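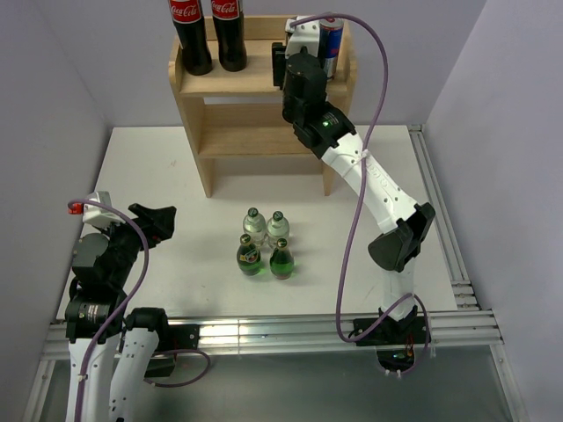 Where do the cold drinks go now that the lobby fridge is full? Grab them from the kitchen at Bustden, second door past the mailboxes, any time after 8 in the morning.

The August drinks shelf is back, and I could not be happier! Trinidad Leiva took your suggestions all through last month and ended up with 21 of them (three were for the same root beer, so somebody feels strongly). Cola and Red Bull are staying, of course. The fun part is the flavored sparkling water -- I've been a plain-bubbles person my whole life and the lychee has completely won me over. It's great over ice with a squeeze of lime, and even better next to something salty. 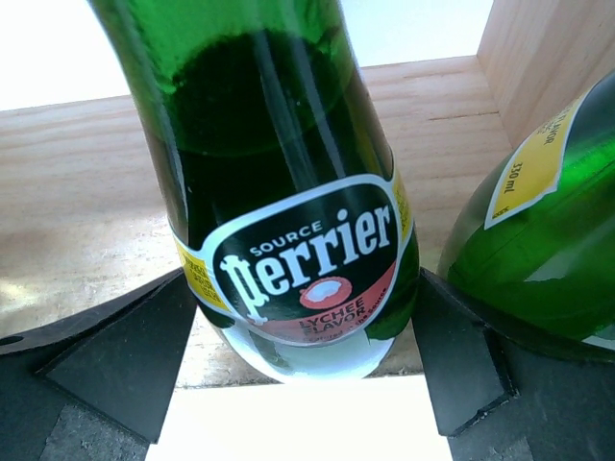

Perrier, lychee flavor.

Please keep it to 2 drinks a day so the late crew gets a fair pick, and put glass in the bin by the sink. Still want to suggest something? Drop a note in Trinidad's box before the Plerico order goes in. I'm already lobbying for grapefruit!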